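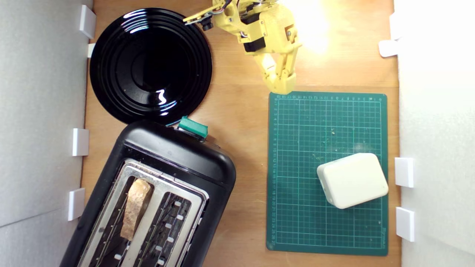
Vanderleia Guimarães has just come off the phone with a church hall in Garbridge when I sit down with her, and she is beaming. The hall has said yes. Her documentary, Kukance, will screen there on 11th March, with tea at the interval and a question time afterwards that she fully expects to run longer than the film.

"They asked me if it had an interval," she says. "I said it does now!"

I should say up front that I love this film. I saw it on a laptop the first time and in a packed room the second, and the second time I heard things I'd missed completely, mostly because the woman beside me kept muttering "that's right, that's right" through the whole middle section. Kukance follows the last months of a small-town newspaper and then, without any fuss, keeps following the people who used to read it. Who tells them the pool is closing? Who goes to the council meeting? It's a film about news with hardly a journalist in it.

Guimarães didn't set out to make it that way. She had planned a fairly ordinary film about the newsroom, and she had 2 weeks of filming booked. Then the owners moved the closing date forward and the staff were gone before she had unpacked her lights.

"I was standing in an office full of desks and I thought, well, there goes the film. I rang my sister and had a bit of a cry. Then a man came in to place a notice for his wife's funeral. He hadn't heard. He stood at the counter with the words written out on a piece of paper, and he asked me if I could take it."

Did she?

"I took it. What else would you do? I typed it up and we stuck it in the window of the bakery. And the next day there were other notices beside it."

That window became the heart of the film. There are long, quiet shots of people reading it, and I can't remember being so gripped by people reading. A lost dog, a change to the bus times, an angry letter about the rezoning of the showground and then, pinned right on top of it, an angrier reply. Guimarães doesn't tell you who was right about the showground. I asked her, and she wouldn't tell me either.

"I've got a view," she says. "I had a view the whole way through the edit and I kept catching it. I'd have one side looking straight at the camera in lovely light, and the other side I'd cut off in the middle of a sentence. So I went back and gave everyone their full sentences. It made the film 7 minutes longer and much better."

It runs to 101 minutes now, and she has turned down offers to bring it under the hour for television. She was polite about it, she says, but the hour-long version she tried at home lost all the waiting around, and the waiting around was what people recognised.

The money is a shorter story. There wasn't much. A small outfit called Canus lent her the sound gear and let her pay it off over the year, and she edited at night around a day job in a school office. She has organised most of the screenings herself, ringing halls and libraries and bowling clubs. A distributor was interested for a while, but wanted a city opening first and the country towns later, if at all.

"I couldn't face it. The people in the film would have been the last to see it. I wanted them in the front row, throwing things if they wanted to."

They didn't throw things. Two hundred people came to the first showing, and the hall had chairs for fewer than that, so the teenagers sat along the edge of the stage with their backs to the screen, turning round for the good bits. The man from the counter came. Guimarães had shown him his part beforehand and offered to take it out. He asked her to leave it in and to spell his wife's name properly in the credits, and she has the page he wrote it on in a drawer.

Not everybody has been pleased. A former councillor wrote to say the film made the town look helpless, and a couple of people from the old paper feel they were left out of their own story. She takes the second complaint harder than the first.

"They're right that it's missing. They'd worked there for years and I got there too late. I've said to them, if you want to sit down and talk, I'll bring the camera or I'll leave it in the car, whichever you like. One of them has said yes. With the camera."

So there may be a second film, or a short one to show alongside. She's calling it Asante for the moment, which is just the name on the folder, and she won't be drawn on what will be in it. She would much rather talk about the bakery window, which still has notices in it, and which now has a second sheet of glass to keep the flour off.

"There was one up last time about a piano," she says. "Free, must be able to lift. I thought about it the whole drive home."

Entry at Garbridge is by gold coin. Bring a cushion.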